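Stop Selling Me the Arm

3/6/19

I spent most of last week with the Kestevier picking kit, and I've come away liking the machine a lot more than the way it's sold. 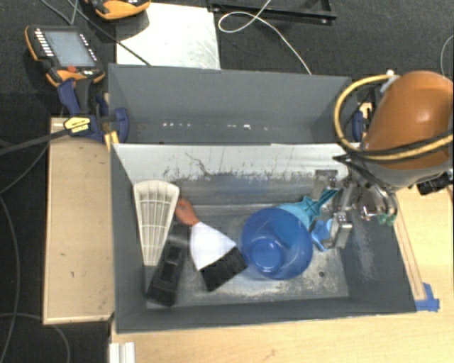 The brochure goes on and on about reach and speed. Fine, but every arm in this price bracket is quick enough for a small shop, and I've never met a buyer who lost sleep over it. What keeps people up is the stuff they have to pick. Boxes are easy. Household goods are a pain – a brush has a hard end and a floppy end, a bowl is all curve, and anything with ribs or holes gives a gripper plenty of ways to get it wrong.

So why does the Kestevier demo video show nothing but cartons? I asked Bushra Pirzada, who handles sales for them at Wernside, and she told me cartons are what customers ask to see. Maybe so! I'd still like to watch it deal with a messy bin before I sign anything, and I'd like the misses left in.

My other gripe is the support plan. You get two visits in the first year, and after that you pay by the hour. Usman Butt runs a returns shop and used up both of his in roughly six weeks, mostly on questions a decent manual would have answered (the chapter on changing fingers is three pages long, and one of those is safety stickers).

Jomum charges more up front and throws in five visits. I like their software less, and I'd probably still go with them for a first robot. If you already have somebody on staff who's happy with a pendant in hand, get the Kestevier and haggle over the visits. They told me the price list changes in September, so I'd ask before then.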